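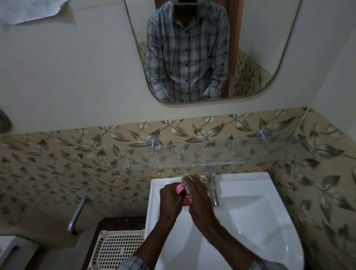
Bar soap in the downstairs loo, am I the only one left?

tilly_marsh wrote:
Had my sister-in-law Annick Guillot over from Nantes in May and she left me one of those knotted netty scrubber things to rub on the soap. I'd always thought they were a gimmick but I'm hooked! You get a proper thick lather in no time and the bar seems to last ages (I've been on the same pink one for 3 weeks, and there are four of us in the house). My other half still wants the pump bottle back. Anyone else gone back to bars?

Grumbleweed wrote:
Never left. Vida rose for me, 100 g bar, lives on a slatted dish. The trick is letting it dry out between goes. Can't say I've ever felt the need for a scrubber, two hands do the job.

pockets50 wrote:
Sorry but no. We had bars for years and the basin was always covered in scum, plus the kids left theirs sitting in a puddle till it turned to jelly. Went over to Clurken foaming wash and I'm not going back. Also, doesn't the net thing get grim? All those knots.

tilly_marsh wrote:
Not if you rinse it well and hang it up. I give it a good squeeze under the tap and once a week it goes in with the towels.

lorna_b wrote:
Mine went grim, pockets, so you've got a point. I'd been keeping it in the soap dish, though – it never dried. The second one hangs on a hook over the bath and it's been fine.

Grumbleweed wrote:
In with the towels?? Mine would come out in bits.

tilly_marsh wrote:
Inside an old sock with a knot in it! 30 degrees, no softener.

pockets50 wrote:
So you've got a soap, a scrubber, a hook and a sock. I've got a bottle.

lorna_b wrote:
Ha, fair. I will say the scrubber is brilliant after gardening, gets right round the nails. For a quick wash before tea I don't bother with it.

dab_hand_dave wrote:
Does anyone know where to get the beaded sort? The Fuketti ones I bought are plain net and go flat after a fortnight.

tilly_marsh wrote:
Annick gets hers off a market stall, so no help there I'm afraid. I'll ask her when she rings and put it on here. What do people use on the scum, by the way? I've been wiping round with white vinegar and it's all right on the basin but I'm a bit nervous of it near the tap.

Grumbleweed wrote:
Washing-up liquid and a soft cloth, then dry it off. Keep the vinegar for the kettle.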